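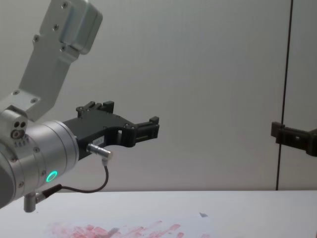

Friday, August 5, 2022

The bread came out all right today, so I am going to sit down and write while it cools, because if I don't I will cut it too early and then be sorry tomorrow when the whole thing has gone gummy in the middle. It is nearly dark and the kitchen is still warmer than I would like. I had the oven going for most of the afternoon, which is a foolish thing to do in August, but the starter was ready and I have learned that a starter does not care what month it is.

I have been keeping this one going since the second week of July, after the old one finally gave up on me. I still feel bad about the old one. I left it at the back of the fridge while I was away at the lake, and I knew when I packed that I ought to feed it, and I said to myself that it had been through worse. It had a pink streak in it when I came home. You don't argue with a pink streak. I scrubbed the jar twice and threw the lid away and started over with a bag of rye from the mill store in Rallitz, where they still grind on stones and the flour smells like a hayloft. The woman at the counter said to give it a full two weeks before I asked anything of it, and of course I asked something of it on day six and got a loaf I could have propped a door with. I ate it anyway, toasted, with a great deal of butter.

Anyway, today's. I want to get the amounts down because I wrote last week's on the back of an envelope and the envelope went out with the recycling. It was 507 grams of flour, and I only know it so exactly because my hand slipped and I didn't feel like spooning the extra back into the bag. Mostly bread flour with a couple of big handfuls of the rye. 277 grams of water at the mixing, and then more worked in with wet hands after the salt, until it stopped feeling tight. I never did write down how much more. A good splash, and then another. It was a stiff, sulky dough to start with and by the third fold it had turned silky and was holding itself up in the bowl, and I stood there and poked it like a child.

I did the folds differently this time. I used to set the timer for every half hour and jump up whatever I was doing, but this morning I was on the porch with the phone in my lap, talking to my sister for the better part of an hour and a half, and the dough sat. She is thinking about moving again. She has been thinking about moving since I have known how to use a telephone, so I let her talk and made the right noises, and then she surprised me by saying she had put down a deposit. It is a little place out past Grallach with a yard and a pear tree. I was so pleased for her that I clean forgot about the bowl, and when I came back in the dough had spread out flat and easy and looked perfectly content. So maybe the thing wants leaving alone more than I thought. I gave it one more fold out of guilt.

I will have to drive out to see the house when she gets the keys. She says the kitchen is tiny and the oven is one of those old ones with a dial that has no numbers left on it. I told her I would bring the oven thermometer and a loaf, and she said bring two, and I said we'd see how the pear tree does first. 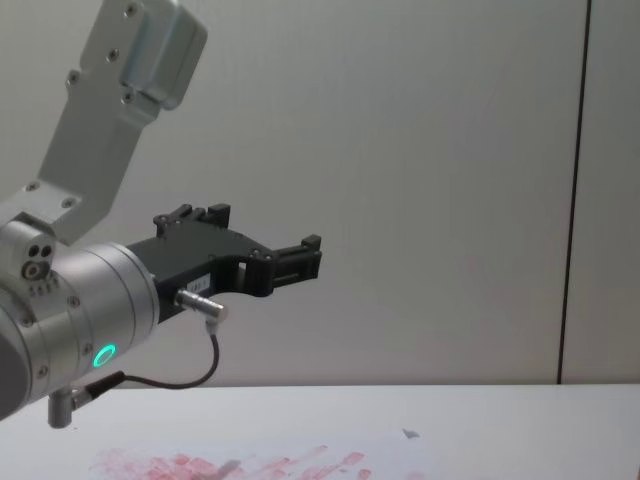 How do you tell when a dough has risen long enough in hot weather?
Go by the look and feel of it and let the clock be: when it has grown by a bit more than half, jiggles when you shake the bowl and has a few bubbles along the side, it is time to shape, even if that comes hours sooner than it would in winter.

I wrote that out in plain form because I have asked myself the same thing every summer for years and every summer I have to find it out again. Now it's in the book and I can look it up. In January I can leave a dough from breakfast to suppertime and it will hardly have noticed. In this heat it was ready by a little after one, and if I had gone to the store like I meant to, I'd have come home to soup.

Shaping went well enough. I floured the counter too much, as I always do, and then the dough slid around on it and wouldn't pull tight, so I had to brush half the flour off with my forearm and begin again. I have the old linen cloth for the basket, the one with the blue stripe, and I rubbed it with rice flour this time. What a difference! The last two loaves stuck so badly that I had to peel the cloth off them like a wet swimsuit, and both times the top tore. Today it tipped out in one soft thump, with the stripe marks printed right across it. I was almost sorry to slash it.

About the slash - I am still no good at it. I bought a proper blade from Dastis, the kitchen shop down by the bridge, with a little handle, and I think I am afraid of it. I go in too gently and the skin drags. Today I made one long cut off to the side and tried to do it all in one go without breathing, and it opened up nicely for the first two thirds and then not at all, so the loaf has a sort of half smile. I can live with that. I have a good many relatives with the same one.

The pot went in to heat for a full forty minutes, and I burned my wrist on the lid again, in just about the same place as last time. I held it under the tap and said a few things. Then twenty minutes with the lid on, and then off, and I turned the heat down a little sooner than the book says, since the bottoms have been coming out too dark for me. I like a dark crust on top, but the bottom of the last one took a saw. I also slid a baking sheet in on the rack underneath, which I read about somewhere and had never gotten around to trying. The bottom is a lovely even brown. I'm going to keep doing it.

While it baked I cleaned out the flour drawer, which needed it. I found a bag of buckwheat that I bought for pancakes two winters ago and a paper sack from Rallitz with no label and maybe a cup of something in it. It might be spelt. It might be anything. I've put it in with the scraps I keep for dusting the counter. I also found the good pastry brush, and I had already bought another one to replace it, so now I have two, and neither one will be there when I need it.

The dog sat in front of the oven the whole time with his chin on the floor. My grandmother used to call him Chien, which was her idea of a joke, and somehow that is the name that stuck, so that he now answers to it and nothing else. He is thirteen and he doesn't see very well, but he can tell bread from roast chicken from the far end of the yard, and he will come in for either. I always save him the heel. The vet would like me to stop and I have told her that I'm cutting down.

I thought about my grandmother a good deal this afternoon, maybe because of the heat. She baked on Fridays all year long, hot or not, with every window open and a wet dish towel around her neck. She never weighed a thing. She had a chipped yellow cup, and she had her hands, and if you asked her how much of anything, she would say enough. I used to think she was keeping it from me. I don't now. I have weighed everything to the gram for years, and what it came down to today was still that extra splash of water, which I couldn't write down if I tried. I would give a lot to have her yellow cup. I believe it went to one of the cousins, and I have never had the nerve to ask which.

For next week I want to try more rye and see if it will stand it. The starter is doubling in four hours now, it's a real show-off, and it smells of green apples, where the old one always smelled a bit like paint. I took out 249 grams of discard tonight when I fed it, which is far too much to be keeping around, and I suppose that means crackers. The ones with caraway went over well at the potluck. The ones with the dried onion did not, and I brought most of them home again.

I need to remember to get: salt, the coarse kind. Parchment. Another jar lid, as this one has started to whistle. Something for my wrist. A card for my sister, something with a house on it, if they make those.

It's properly dark now and the loaf is still ticking a little on the rack. I love that sound, I always have - it goes on longer than you'd think. I put my hand flat on the bottom just now and it is only barely warm. I said I'd wait until morning. Chien has come over and is leaning on my leg, and I believe there's some of the good butter left.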